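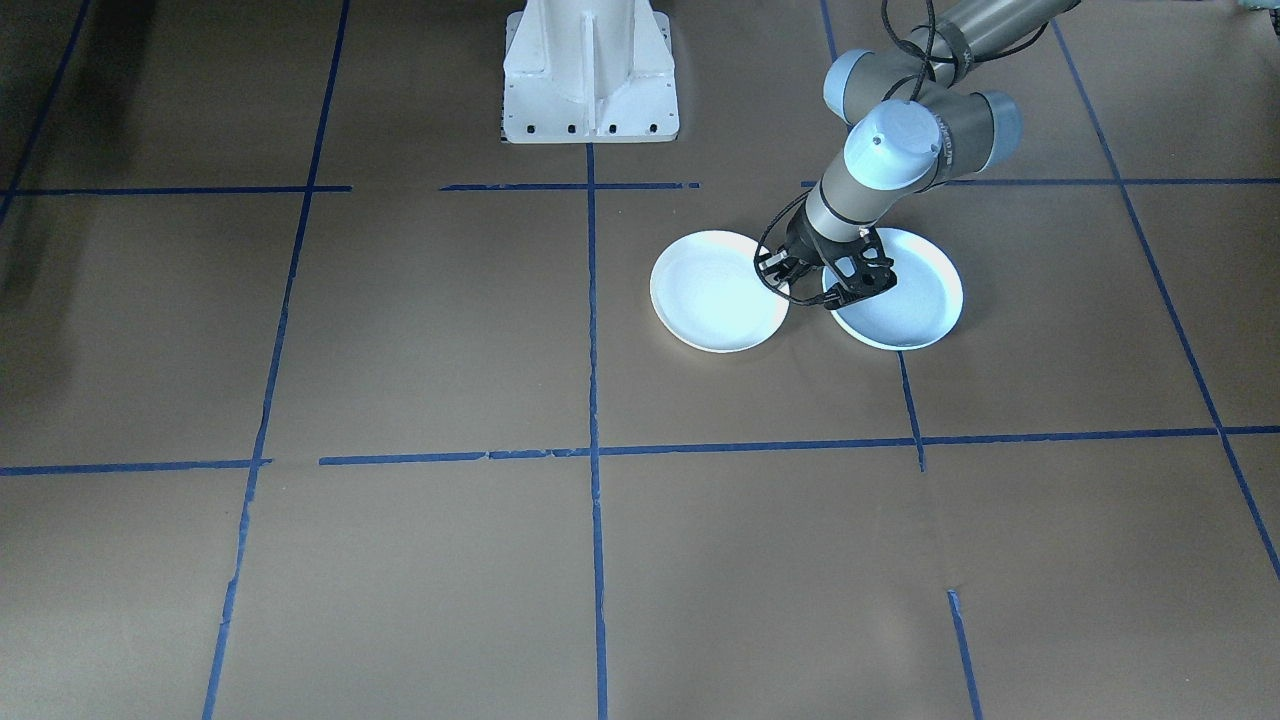
How do I stop mail for the previous owner without losing my own?

tinier_porch
Hi all! We closed on a little house in September (built in 1877, drafty as a barn, love it) and we're still getting stacks of mail for whoever lived here before. Catalogs, a bank, something from a dental office, and every Friday the coupon packet. I've been writing "not at this address" on the envelopes and putting them back in the box, and maybe half of them come right back the next week with my handwriting still on them. My real worry is that my own mail has started going missing. A water bill never showed up and I got hit with a late fee. Did I confuse the carrier? I don't want to make it worse.

Fevel441
Went through this two houses ago. Cross out the barcode along the bottom of the envelope! The sorting machine reads that and sends it straight back to you, no matter what you wrote on the front. A thick black marker works fine. Also tape a note inside the mailbox with the last names that DO get mail there. Our carrier loved that, and subs see it too. For the water bill I'd call the utility first, mine had the street spelled wrong on the account and it took me 3 months to figure that out.

oberholzer_ave
just toss it

pepperjar
Please don't toss it, you're not supposed to throw out somebody else's mail, and the bank stuff especially should go back. The coupons addressed to "current resident" are yours though, so recycle away. I'd stop in at the post office and ask to talk to the carrier's supervisor. I did that and they found an old forwarding order still hanging around on our address, and our missing mail turned up again after that. For the catalogs, call the number on the back and have the customer code handy. Took me a whole lunch hour on hold but they quit coming.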